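Kusto: ropa de casa, doblada y sin doblar

Léeme del conjunto, segunda versión

Bienvenidos, y gracias por pasaros por aquí antes de abrir las carpetas, que ya sabemos que casi todo el mundo hace lo contrario. Kusto es una colección de 3.715 fotografías de prendas y telas domésticas tal y como aparecen en las casas de verdad: amontonadas, metidas en bolsas, a medio doblar o esperando turno para la lavadora. La empezamos en Fustar un mes de septiembre, con la idea bastante modesta de tener un buen catálogo de arrugas, y nos fuimos encariñando con ella.

Qué contiene

Las imágenes se reparten en 95 sesiones, cada una en su carpeta, con un fichero de notas breve donde se apunta el tipo de habitación, la hora y la clase de tejido cuando se conoce. Hay toallas, camisetas, trapos de cocina, fundas y mucha tela que no hemos querido bautizar, porque una prenda arrugada puede ser muchas cosas y preferimos dejar la etiqueta en «tela» antes que inventarnos un jersey. Los colores sí se anotan siempre, con palabras corrientes: azul marino, melocotón, crudo, gris claro.
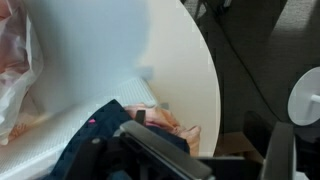
¿Conviene separar la ropa oscura de la clara antes de lavarla?
Conviene, sobre todo en los primeros lavados, cuando los tintes oscuros sueltan más color. Si la carga es mixta, agua fría y programa corto.

Cómo están hechas las etiquetas

Cada foto la revisan 2 personas por separado, y cuando no coinciden decide Elfriede Auer, que tiene una paciencia infinita con los montones de ropa y que además escribió la guía de anotación (carpeta «guia», merece la pena leerla entera). Las bolsas de plástico llevan su propia etiqueta, y lo que va dentro solo se nombra si se reconoce sin esfuerzo.

Lo que falta

Tenemos muy poca lana y casi nada de ropa de cama grande. Quedan también 30 fotos con la etiqueta «pendiente», que podéis usar o saltaros, como prefiráis.

Si encontráis un calcetín marcado como trapo, escribidnos con el número de carpeta y lo corregimos con mucho gusto. Solemos mirar el buzón los miércoles por la tarde.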